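Setting Up the Wrist Camera and Gripper on a Tabletop Arm

Posted 20 April 2020 by Nizar Akl

Filed under: Bench robots, Maintenance

I love this job. Swap the fingers on a small arm, spend an afternoon with the wrist camera, and suddenly the whole cell feels new again! These are the steps I follow on our Flarkdale arm with the Skevside two-finger gripper. Menu names will differ on other makes, but the order should carry over fine.

What you need

A hex key set, a lint-free cloth, a steel ruler, a paint marker, and a handful of ordinary things to pick up. Leave the good torque driver in the drawer until the end, you'll only need it for the final tightening.

Step 1. Make it safe

Park the arm at its home pose, drop the speed override as low as it goes and press the stop button before your hands go anywhere near the fingers. Unplug the gripper at the wrist connector too. I've had a gripper close on the cloth while I was wiping it, and the cloth lost.

Step 2. Seat the fingers

Back the finger screws out and wipe both mating faces. Put the new fingers on by hand and run the screws in until they just touch. Close the gripper on the steel ruler, let the fingers square themselves up against it, then snug the screws a little at a time, swapping sides as you go. Put a dot of paint across each screw head and onto the housing so you can spot one backing out later.

Step 3. Check what the camera sees

Plug back in and open the live view. Both fingertips should show at the bottom of the picture with the gripper open. If only one does, the camera bracket is twisted – loosen it, turn it a hair and look again. Now jog the arm across the table at low speed and save a few pictures while it's moving. 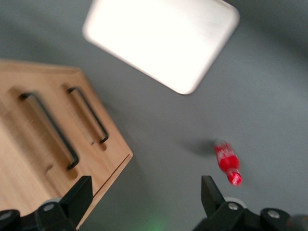 Wrist view with motion blur. The label on the red bottle is unreadable, but both fingertips are in view.

Smeared edges like those mean the exposure is too long for the speed you're jogging at. Turn off auto exposure. I start at 4000 microseconds and go down from there, raising the gain only when the picture gets too dark to use. Watch your white objects as well, they blow out first and you lose the edges you wanted for alignment.

Step 4. Set the open width

In the Kadrić driver panel, find the raw open position and type it in by hand. Ours is 1354 counts, yours will be whatever your own encoder reads with the fingers fully apart. Save it, cycle power and check that the number stuck. Older firmware forgets it.

Step 5. Line up on something tall

Stand a narrow box on its end, well away from everything else, and bring the gripper toward it with the fingers open.
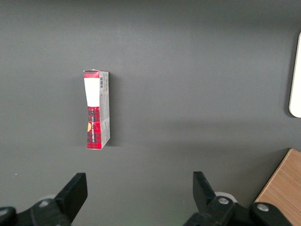

Jog sideways in small steps until the target sits midway between the fingertips, then lower the arm and close slowly. Both fingers should touch at the same moment. If the box slides or tips toward one side, write down which way it went, open up, and correct the tool center offset by half the distance. Then do it again. Three good closes in a row and I call it done.

Step 6. Run it in

Load a plain open-close loop and let it go for 500 cycles. Have lunch! When you come back, look at the paint dots, feel the housing for heat and repeat the Step 5 check. Now get the torque driver out and take the screws to the value in your gripper manual.

Looking after it

Wipe the lens and fingertips every week. Dust on the table is worth a wipe too, it ends up on the pads sooner or later. I redo Steps 3 and 5 after any bump, even a gentle one.

Next up is the cable guide on the Grustberg bench, which has been rubbing since August and needs a proper fix.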